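Forum > Software Help > Backup & Storage
Topic: Braltero client eats the whole C: drive (34 replies, showing last page)

fdrummond
Reinstalled the Braltero backup client again last night. Third time. It wants its cache on C: and I want it on D:, and so far C: is winning. The drive is 248 GB and the cache took most of what was left before the thing stopped with "Operation completed with error 720." Completed! Good for it.

The installer asks where you want the cache, lets you browse, thanks you for your choice and then ignores it.
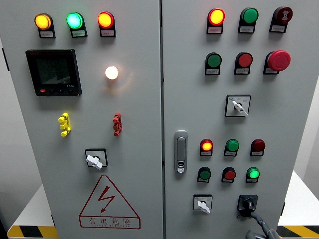
Niall Baird: you have to stop the service before you change the path. Services, Braltero Agent, Stop, then edit the path in the settings file, then start it again. If you do it in the settings window while the service is running it writes the old path back when you close it.

fdrummond
Did that. Now it has a cache on both drives. I suppose that's redundancy.

miyuki_a
Don't edit that file by hand, please. I did, and it lost track of 4,000 files and uploaded them all over again on a connection that was old when I was in school. Uninstall, delete the leftover folder in ProgramData, reboot, and put the path in during setup.

Niall Baird
Respectfully, that's what he has done three times.

miyuki_a
Did he delete the folder, though?

fdrummond
He did not delete the folder.

jleclerc
Or switch to Kestatico and get your evenings back. Been on it since May, cache goes where I tell it. 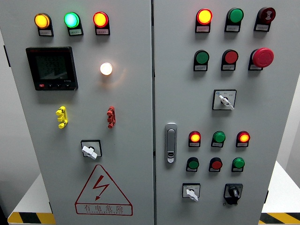
Attached by jleclerc: control cabinet doors, indicator lamps lit

Niall Baird
Kestatico can't restore a single file without pulling down the entire set. No thanks.

jleclerc
It can if you pay for it.

fdrummond
Folder deleted, rebooted, reinstalled. Cache is on D: and only D:. Error 720 is still there but now it shows up at 3 a.m. when I'm asleep, so I'm leaving it alone until the weekend.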